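Workshop and Kitchen Tips: Sorting Mixed Dried Beans With a Cheap Scanner and a Spreadsheet

I love a kitchen problem that ends up in a spreadsheet! Ours started with a big tub of mixed beans, all varieties tipped in together, and a question from Vilja Partanen at our evening data club: could you teach a laptop to tell them apart from a few simple measurements? You can, and it's a lovely way to learn how clustering works (and where it goes wrong). These are the tips I wish I'd had taped to the cupboard door.

Getting the beans ready

Pick out the stones, stalks and split halves first. A split bean measures like a small bean of some other variety and you'll go crazy looking for the mistake later.

Don't soak anything! Soaked beans swell at different speeds, so your lengths stop meaning much.

Wipe the scanner glass with a barely damp cloth and let it dry fully. Dust specks get counted as very tiny beans. I had a whole "variety" that was crumbs.

Lay the beans flat with a gap between neighbors. Touching beans get read as one long one. A strip of cardboard makes a good spreader, and an old cotton sheet over the top works fine as a background when the lid won't close.

Scan at one setting and write it down. Sidra Satti scanned half of hers at one resolution and half at another, and the program very proudly found two groups, which were Monday-morning Sidra and after-lunch Sidra, so to speak.

Measuring

We kept length, width, thickness, weight and average color, so 5 columns. Thickness you'll have to do with calipers, and it's slow, but put some music on and it goes by. Our set came to 2340 beans in the end. I'd been hoping for 3000, but then somebody made chili.

Put every measurement on the same footing before you group anything. Weight in grams gives you tiny numbers and length in millimeters gives you big ones, and the big ones will boss the small ones around. Subtract the column average, divide by the column's standard deviation, done.

Save the raw file under a separate name before you scale it. Please. I'm still sore about that one. 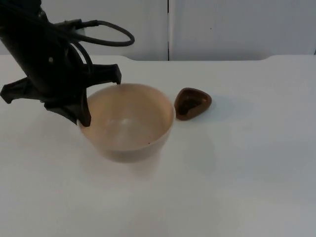
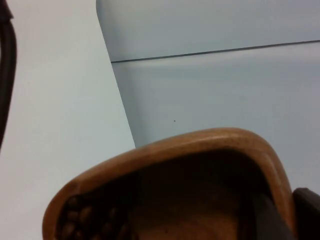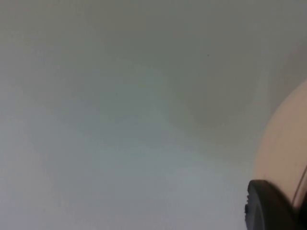
Choosing the number of groups

You have to tell k-means how many groups you want, and this is the part everybody argues about. Run it with two groups, then three, and so on up, and write down the total spread inside the groups each time. It always shrinks as you add groups, so don't get excited by that alone. Look for the place where it stops shrinking quickly.

Run each one several times with different starting points. K-means can settle into a poor answer depending on where it begins, and if two runs disagree wildly I keep the one with the smaller spread and go have another look at the beans.

Long skinny groups are trouble. If a variety varies a lot in length and hardly at all in width, k-means likes to chop it in half. A mixture model copes much better with that shape. Thư Đinh showed us this on our own beans and I'm now a complete convert.

Checking the answer

Set aside a cup of beans that you've named by eye before you start. Ours held 289, and we kept them out of everything until the end. Then see which group each one lands in and make a little table, variety down the side and group across the top. It's so satisfying when a row has nearly everything in one box!

Black beans and small red ones will overlap if you leave out color. Kidney and pinto overlap if you leave out thickness. So before blaming the method, check whether you gave it anything to tell the two apart with.

Plot any bean that sits far from every group center. Most of ours were typing slips (a decimal point in the wrong spot), and a couple were chickpeas.

Storing what you've sorted

Paper bags inside a lidded tin, labeled with the group number and the month. Beans that have been on the scanner glass get a good rinse before cooking, and older ones need a longer simmer, so I use those up first in soup. Raghda Sabbagh grinds her leftover odds and ends for thickening stews and I've started doing the same.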